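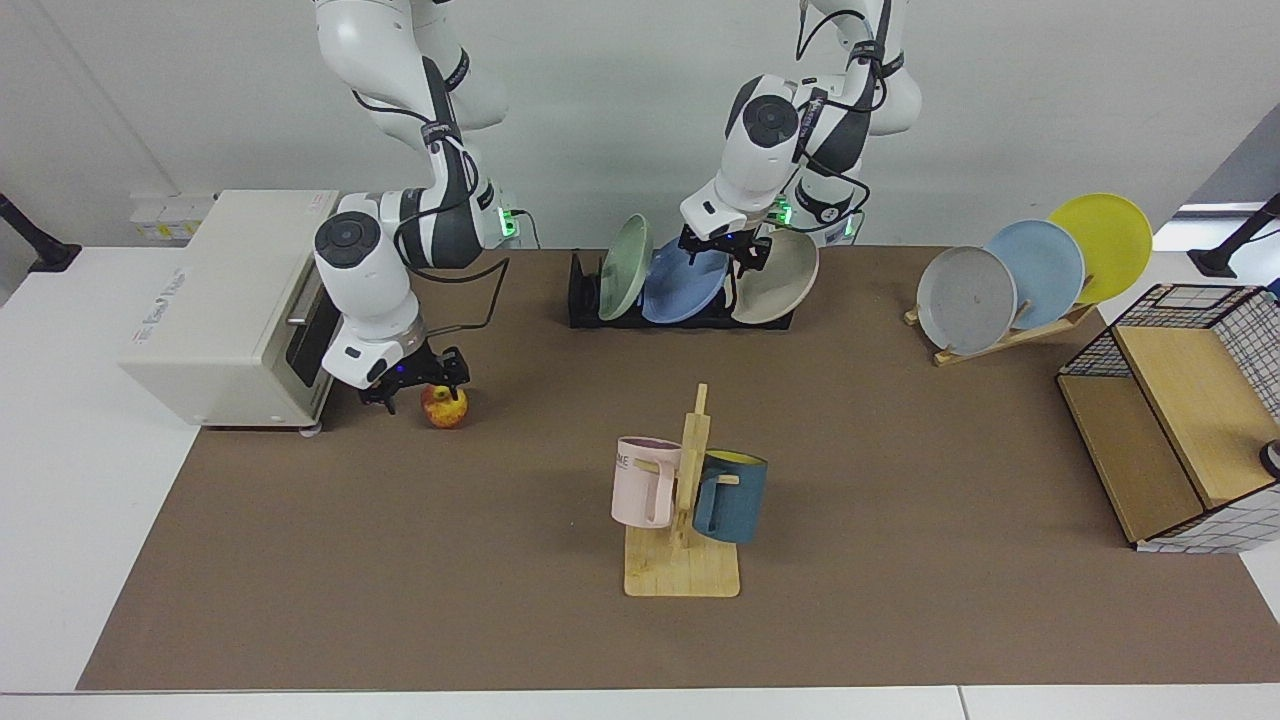

Roy Mapplebeck wrote to me after last week's class to say he'd kept his apples in the same bowl as the bananas for years, and was I really telling him the apples were the ones doing the damage? Well, yes and no, Roy. They're both at it. But it's a good question and it gets us straight into this week's topic, so thank you.

Week 4: Keeping fruit (and why it won't keep)

Let's start with the thing I rushed through at the end last time. Fruit is alive after you pick it. It goes on breathing, in its own way — taking in oxygen, burning up its sugars, giving off carbon dioxide, water and a little heat. Storage is mostly the business of slowing that breathing down without stopping it altogether. Stop it and you've killed the fruit, and dead fruit rots fast.

Now for ethylene. It's a gas, it's very simple (two carbons, four hydrogens), and plants use it as a signal. Some fruits make a big burst of it as they ripen, and the burst tells the rest of the fruit to hurry up, which makes more ethylene, and off it goes. Those are called climacteric fruits. Please learn how to spell that, I had some wonderful versions last term! Apples, pears, bananas, peaches, avocados and tomatoes all belong in this group. You can pick them before they're ready and they'll carry on.

The other group doesn't do the burst. Grapes, cherries, strawberries, lemons and oranges are about as sweet as they'll ever be when they come off the plant. They'll soften and they'll change color a bit, but a sour strawberry on the counter just turns into an old sour strawberry.

So back to Roy's bowl. A ripe apple gives off plenty of ethylene, and so does a ripening banana, and a bowl in a warm kitchen keeps them close together. If you want a hard avocado ready sooner, put it in a paper bag with an apple and fold the top over. I don't use plastic for this, it traps the damp and you get mold. If you want your lettuce or broccoli to last, keep them well away from the apples. Brown spots on lettuce ribs are very often ethylene and people blame the fridge.

Cold is the next piece. Most apples like to be just above freezing, 32 to 40 degrees Fahrenheit, and humid. Bananas hate that. Below the mid fifties the cells in the skin get hurt and the peel goes dull and gray, though the inside may be fine to eat. We call it chilling injury. Tomatoes get it too and lose a lot of their smell, and I will go on about this at length if anybody asks me.

Inmaculada Herrero asked in class how the stores have crisp apples in March. Part of it is shipping from the other half of the world, and part of it is sealed rooms where the oxygen is brought way down and the carbon dioxide is watched carefully. The apples more or less doze. The growers at Olmedo let me stick my head in the doorway of an empty one once, and the smell was still so strong I wanted cider for the rest of the day.

For next time, please read handout 2 and pages 14 to 40 in the course reader. Skip the table on page 196, it has the pear temperatures in the wrong column and I haven't got a corrected copy yet.

And do the bag test at home if you can. Two bananas as green as you can find, one in a closed paper bag with an apple and the other by itself across the room. Write down the color every morning, and squeeze them gently — same hand, same time of day. Start by Sunday or you won't have much to show us. Soledad Garrido has offered to bring pears and try the same thing, so we'll see hers as well.

Related items
Week 3: What happens when you pick something
Week 5: Roots, cellars and sand boxes
Handout 2: Storage temperatures by crop
Notes from the Olmedo visit
Reading list and corrections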